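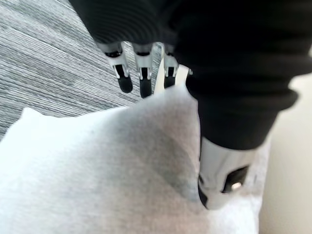

Heledd Foulkes pliait le linge comme d'autres rendent la justice : lentement, et sans entendre la défense.

« Les manches d'abord », dit-elle.

Rhydian, qui avait toujours commencé par le bas, reposa la chemise et prit un torchon, article réputé sans manches. Il en restait treize. La pension Meredith recevait quatre clients en août et salissait pour un régiment.

« Et le pull noir de M. Weerasinghe ?
– Il le porte.
– Par cette chaleur ?
– Il dit que la laine a besoin de lui. »

Heledd prit le temps d'y réfléchir, lissa une taie du plat de la main et la plia en quatre. À Zonville, on avait vu des mariages reposer sur moins.

Vers cinq heures, Eifion passa la tête par la porte, regarda les piles, demanda si quelqu'un avait vu ses chaussettes et en tira une du milieu. La pile hésita, puis se coucha sur le carrelage.

« Elle n'est même pas à moi », constata-t-il en l'enfilant.

Heledd ramassa la chemise du dessus.

« Les manches d'abord », dit-elle.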